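ok thread. I moved apartments with 25 days notice and I have opinions about moving. going fast bc lunch is 30 min

1/ Start with the closet. everyone starts with the kitchen and the kitchen is a trap. you still need a fork on the last day. you do not need the wool coat

2/ Liquor store boxes. Free, small, strong. Ask in the morning when they break down the delivery. The big boxes from the moving place are how you end up with 70 lbs of books you can't get down the stairs

3/ Got three quotes. Highest was $1,246 for a one bedroom going 8 miles. Eight. Miles. No piano, no nothing

4/ Went with Etitz Moving in the end, two guys and a truck, hourly. They were fine. One lamp died. It was an ugly lamp

5/ PHOTOGRAPH YOUR OLD PLACE before you hand over keys. Every wall, inside the oven, inside the fridge, window tracks. Our landlord on Jomthorpe tried to bill me $94 for "oven residue" and I sent him nine pictures of that oven and never heard the word residue again

6/ also get the move out inspection in writing. text counts. a phone call where he says "yeah looks good" does not count, ask me how I know

7/ Utilities. Call the electric a week ahead, not the day before. Internet, two weeks. I had no internet for six days and read an entire book about canals

8/ The canal book was good btw. separate thread maybe

9/ Clothes. Stop folding for the move. Leave everything on hangers, trash bag over the top, tie the bottom, hook sticks out. Twelve or so shirts per bag. Jeans and sweaters go in the suitcase since you're dragging the suitcase anyway

10/ First night rule: make the bed first. Before you open one single box. You will be dead at 10pm and you will not want to hunt for a fitted sheet. Plaid, stripes, whatever, whichever one is clean 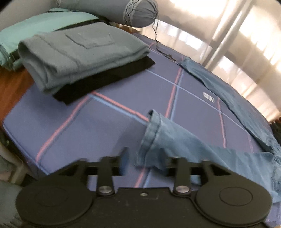
bed: done. jeans: a tomorrow problem

11/ Pack a bag like you're going to a motel. Toothbrush, charger, meds, two days of clothes, toilet paper, a towel, scissors. Keep it in your car and NOT on the truck. I put mine on the truck. It was behind the couch

12/ Shower curtain!! new place won't have one. neither will the corner store at 11pm. take the rings too

13/ Somebody asked about labeling. Room name on two sides AND the top. Skip the detailed lists, you'll quit by box six. I have a box that says "desk + misc + ???" and I am afraid of it

14/ Feed your friends before the lifting, not after. Khairul Ngui carried a dresser up two flights on one granola bar and had to go sit in the stairwell. pizza at noon. pizza at 5 is too late

15/ And if a friend says they have "a bad back, but I can help with small stuff" put them on the door. Holding the door is a real job. Best door guy I ever had was Amirul Nair, did four hours, made everyone laugh, lifted one plant

16/ Measure the couch. Measure the door. Measure the turn at the top of the stairs, that's the one that gets you. We took the legs off and it still went in with a quarter inch to spare and some paint missing (mine, not theirs, relax)

17/ Change of adress. Do it online, do it early, then also change it with the bank, the DMV, your job and the pharmacy, those don't update from the post office form. I'm still getting a catalog for whoever lived here before. Someone named Khoo really likes garden furniture

18/ Selling stuff: list it three weeks out, price it to leave. No one wants your bookshelf at 80% of what you paid. Mine sat there at $60 for two weeks, went in an hour at $15. A woman brought her own dolly. respect

19/ Timing. If you can help it don't move in September where there's a college. Trucks gone, elevators booked, mattresses on every sidewalk. March was so much easier, I parked right out front

20/ Nail polish remover gets tape gunk off a hardwood floor but test a corner first. I did not test a corner. There is a rug there now

21/ ok lunch over. reply w yours, esp if you have a trick for plants bc the fern is not doing great. will add the good ones tonigth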